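How to Freshen Up a Plaited Basket and Put It Back to Work
By Lindiwe Mofokeng
7 Sep 2021
Reading time: 4 minutes

I love a small plaited basket. I have bought them at church sales, carried them home on the bus, and once talked a stallholder at the Vernarcombe market into letting me have the one she kept her change in (she drove a hard bargain!). Most of them need a little attention before they're ready for a shelf or a desk, and it's a lovely way to spend an hour.

You'll need a soft brush (an old shaving brush is wonderful), a barely damp cloth, a dry towel, small sharp scissors, and a table you can wipe down.

Step 1. Look at the braid first

Start at the rim. It takes all the handling, so it's where you'll find splits and lifted ends. Work your way along it with a fingertip, slowly, and press each plait as you pass. If one shifts, mark the spot with a bit of thread and keep going. Good light from one side helps enormously, as every loose strand throws its own little shadow.
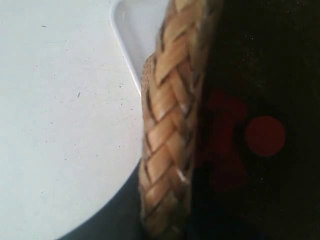
Can I just put the whole basket in the sink? Please keep it out of the sink. Natural fiber soaks up water and can dry out of shape, and a thick rim can stay damp in the middle long enough to turn musty. A cloth you've wrung out twice is plenty.

Step 2. Brush, then wipe

Brush along the slant of the plaits. If you go across them you'll catch the edges, and I learned that on a favorite. Turn the basket upside down and give the base a few gentle taps so the dust falls out onto the towel, then do the inside, right down to the bottom.

Wipe a small patch at a time and dry it as you go. Snip off whiskers close to the surface and never pull them, even the tempting ones!

Step 3. Ease it back into shape

While the fiber still has a touch of damp in it, you can coax the walls a little. Put one hand inside and one outside and press toward a bulge from both sides. Don't chase a perfect cylinder. A bit of a lean is part of handmade work and I'd miss it if it went. Then stand the basket on its base and leave it somewhere airy overnight, well away from a heater.
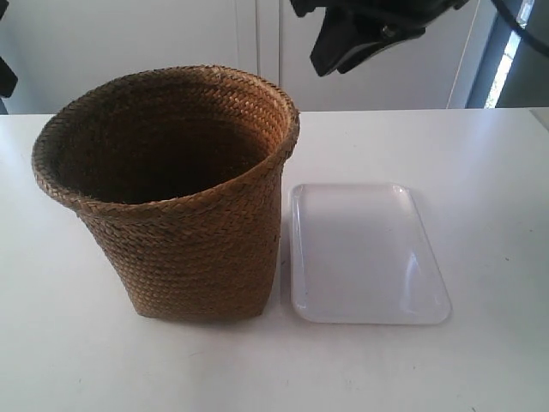
A tapered shape with a thick rolled rim, standing on its own base.

Step 4. Check the fine weave

Once it's dry, go over the body again. The small strips show wear differently from the braid: they go pale and papery before they break. If you find a weak strip, slide a sliver of matching fiber under it with a blunt needle and tuck both ends beneath their neighbors. No glue needed for most of these.
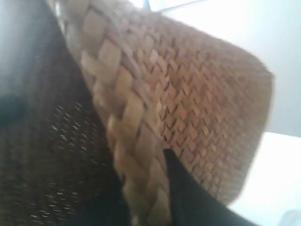 Chunky plaits at the edge, much finer strips in the body.

Step 5. Give it a job

My favorite part! A deep basket is perfect for small things that roll off a table. Keep the load light, put the heaviest pieces in first, and lift from underneath instead of by the rim. Bright colors look fantastic against the dark inside, and you can spot them at a glance.

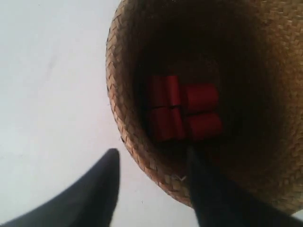

Suseck wrote to me in July to say that a circle of felt in the bottom stops little things from working their way into the weave, and I've been cutting felt circles ever since. Trace the base, trim a finger's width off all the way round, and drop it in.

Brush it out again when the seasons change.

Comments (3)

Vedent
The thread trick is so good. I always find a loose bit and then lose it again two seconds later.

Du Plessis
Would you do the same with a lidded one? Mine has a hinge made of twisted grass and I'm nervous about getting it wet.

Lindiwe Mofokeng
Brush only on the hinge, Du Plessis, and wipe the rest as normal. Let me know how it goes!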